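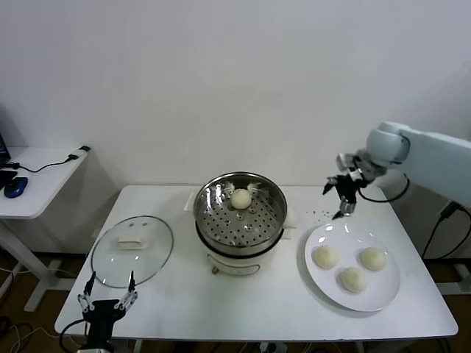
**Two-arm food handling cell, pre-run inspection**
Sheet 12, October. Site: Ardale. Task: steamed buns, steamer to plate.

Marks: **OK**, **Fix** (before power goes to the arms), **Query** (I don't believe the answer I was given).

### 1. Floor and cables

- [ ] Power strip off the floor and fixed to something. **Fix.** It sits under the main table, below a job that involves a steamer. The Sunell checklist passes this if the strip is "in good condition". Good condition doesn't help much with water coming through from above.
- [ ] No loose cable where a person stands. **Fix.** Loose runs on the floor, lower left. Same comment as on sheet 11, same answer expected.
- [ ] Arm cables have slack at full reach but can't snag. **Query.** The loop at the wrist of the right arm looks generous to me. I'd like to see it at full stretch, over the plate and over the steamer, before anyone signs.
- [ ] Arm stand bolted, bolts marked with paint. Not checked. Needs a torque wrench and I wasn't given one.

### 2. Table

- [ ] Surface clean before the run. **Fix.** Dark specks by the plate. Crumbs or not, they get wiped and the wipe gets logged.
- [ ] Steamer level and steady. **Query.** There is folded paper under the left side of the base and more paper under the right. If it's there for levelling, use proper feet. If it's there for something else, write down what.
- [ ] Nothing in the steamer except food and approved liner. **Query.** White paper standing up along the back rim of the basket. Is it the approved liner? Gernine's parts list has no liner on it at all.
- [ ] Lid has a fixed place, marked on the table. **Fix.** The lid is lying flat on the left with no mark round it that I could find. Glass, within reach of a metal-fingered gripper, should not be put "wherever it fits".

### 3. Grippers

- [ ] Fingers clean and food-safe. **Query.** I was told the fingers are food-safe "as supplied". I asked for the certificate and got a brochure.
- [ ] Grip force set for the softest item. To be tested with a fresh bun and again with one left out for an hour. A bun that survives once proves very little.
- [ ] Lid grip tested separately. The bar handle is a different job from a bun and needs its own setting.

### 4. Stopping

- [ ] Stop button reachable from both ends of the table. Left open until I've pressed it myself with both arms moving.
- [ ] Stop tested with a load in the gripper. The Olmedo log claims 1,803 cycles without a dropped item. It doesn't say how many times anyone pressed stop during them, so I give the number no weight here.
- [ ] Operator's mouse and other kit kept clear of the arms' reach. **OK** for the side table, as long as it stays against the wall.

### 5. Paperwork

- [ ] Risk assessment covers steam and hot surfaces as well as pinching. **Fix.** The present one runs to 28 pages and mentions steam once, in a heading.
- [ ] Cleaning record kept with the cell. **Fix.** Currently kept in a shared folder that the evening shift can't open.

Every Fix in section 1 must be closed before power goes on. I'd accept the liner query by email if the reply names the product and the temperature it's rated for. The stop tests have to be done in person, with the steamer filled.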